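How to dub your own demo tapes at home

Grenden put out their second demo in March on cassette only, and we dubbed the whole lot ourselves on two decks in a back bedroom. Several bands have asked how it was done, so I have written it down in order. It assumes you have a finished stereo mix and have never run off tapes before.

What you need

One cassette deck that records well. Two is better if you are making more than a few dozen. A three-head deck lets you listen to the tape while it records, but ours are ordinary two-head models and the results are fine. You also need a computer or player with a decent headphone or line output, the right leads, cleaning alcohol, cotton buds and blank tapes cut to length.

Buy blanks to fit the music. Our demo runs eleven minutes a side, so we ordered C24s. If you put eleven minutes on a C60, people have to wind through a lot of silence before they can play side B. Most suppliers will cut to length if you order enough. We ordered 500 and used 466 of them for the demo, and the rest went on tests, mistakes and a rehearsal tape for Destero, who share our drummer.

Preparing the master

Do not use the loud master you made for streaming. Death metal with blast beats and a lot of cymbal is hard on tape, and a heavily limited file turns to mush above the snare. Ask whoever mixed it for a version with the limiter backed off by three or four decibels. Roll off everything under 35 Hz, where there is nothing but rumble, and take a little off above 14 kHz.

Make one file per side. Put five seconds of silence at the start so the music clears the leader, and leave the gaps between songs exactly as you want them heard. If one side is shorter, put the shorter one second.

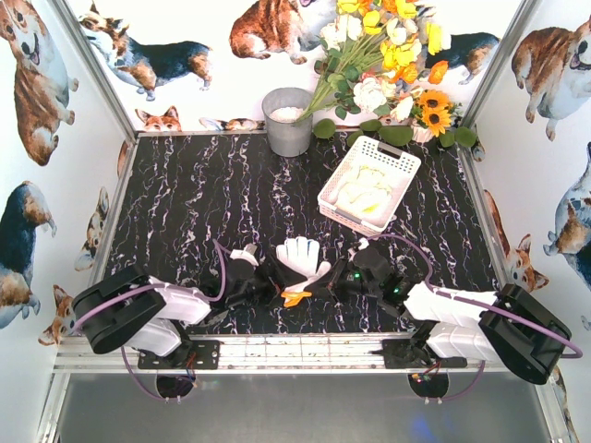 Clean the heads before you start and again after every ten tapes. Use a cotton bud with alcohol on the heads and the capstan, and a separate bud on the pinch roller. Let everything dry for a couple of minutes. If the bud comes away brown, do it again with a fresh one.

Setting the level

Find the loudest ten seconds of the demo. On ours it is the last riff of "Thibodeau", where both guitars and the low vocal come in together. Loop it and bring the record level up until the meters peak at about +3 on normal (type I) tape. Record it, play it back and compare it with the file. If the kick drum has gone soft or the cymbals splash, come down a notch and try again.

Leave Dolby off. Half the people who buy the tape will play it on something without a Dolby switch, and hiss is not much of a problem with this kind of music. Write the settings on a bit of masking tape and stick it to the deck. Ours got knocked on the second evening and we would have lost an hour otherwise.

Running the copies

1. Wind each blank fully forward and back once. This evens out the tension.
2. Wind past the leader by hand with a pencil or hexagonal biro until you see brown tape at the opening.
3. Press record, wait two seconds, then start the file.
4. Listen to the first thirty seconds and the last thirty seconds of each side on headphones.
5. Turn over and repeat.
6. Snap out both tabs and put the tape in the finished box straight away.

Step four is the one people skip. We skipped it for one evening and ended up with a stack of tapes missing the left channel on side B. A lead had worked loose.

Number the tapes as you go, inside the J-card where it does not show. When somebody writes to say theirs is faulty, you can work out which session it came from and check the tapes on either side of it.

Labels and J-cards

Put labels on after dubbing. Paper labels can lift inside a warm deck and jam it. We had the J-cards printed by Flardale on uncoated 200 gsm card, scored but not folded. Folding took two evenings. Run the back of a spoon along each crease and it will sit flat in the case.

Black ink over the whole card looks good and cracks white at the fold. Keep the spine a shade off full black, or go over the creases with a marker afterwards.

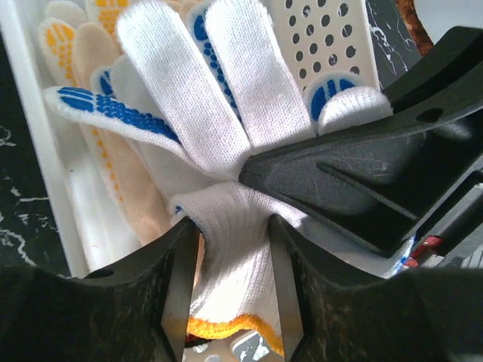 Kauko Saarinen wrote in to disagree about Dolby. His view is that type B is worth using if the demo has quiet intros or acoustic passages, because the hiss is plain to hear there, and that anyone playing it without Dolby will only think it sounds a bit bright. He also suggests keeping one tape from every session as a reference copy.

The reference copy is a good idea and we will do that next time. On Dolby I would still leave it off for a demo like ours, which has one clean intro lasting nine seconds. If yours has more, dub a test each way and play both in a car.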